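Refurbished > Workstations > Barebone chassis and board

Print this page | E-mail this page to a colleague

Luddale Desktop Workstation Barebone, Dell board

Supplied as an open desktop workstation chassis with the motherboard fitted. Processor, memory, graphics card and drives are ordered separately. Stock is taken from office clearances and tested at our Skov workshop before listing. Grade B units may show scratches to the outer panels.

Board and chassis

The motherboard carries a processor socket with a metal retention frame and hinged levers, and memory slots in two banks. Small white latches mark the slot ends. Expansion slots sit below the memory area, one blue and the remainder black. The coin-cell battery is in a holder on the board and can be changed without tools. A new cell is fitted before dispatch.

Graphics cards are sold as an option. Cards with an angled metal mounting bracket must be offered up with the bracket towards the rear of the case. Hold the card by its edges or shroud and keep the bracket clear of the processor socket while it is being lowered.
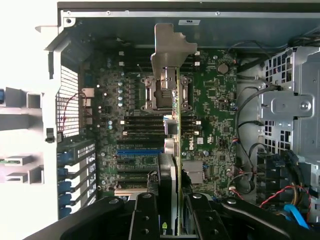 Fitting an optional graphics card

1. Shut down, remove the mains lead and wait 30 seconds.
2. Lay the chassis on its side and take off the cover.
3. Remove the blanking plate for the slot to be used.
4. Line up the card with the slot and press down evenly until seated.
5. Secure the bracket. Connect auxiliary power if the card requires it.
6. Refit the cover before switching on.

Do not rest the card on the heatsink or on the capacitors next to the socket.

Order options

Barebone only: stock code Kuleder 2
Barebone with graphics card, unfitted: stock code Kuleder 3
Barebone with graphics card, fitted and tested: stock code Kuleder 8

Warranty is 30 days, return to base. Technical queries to Pranab Debnath, Dredaro parts desk. Trade accounts to Pui-shan Yang.

Page revised 2020-08-29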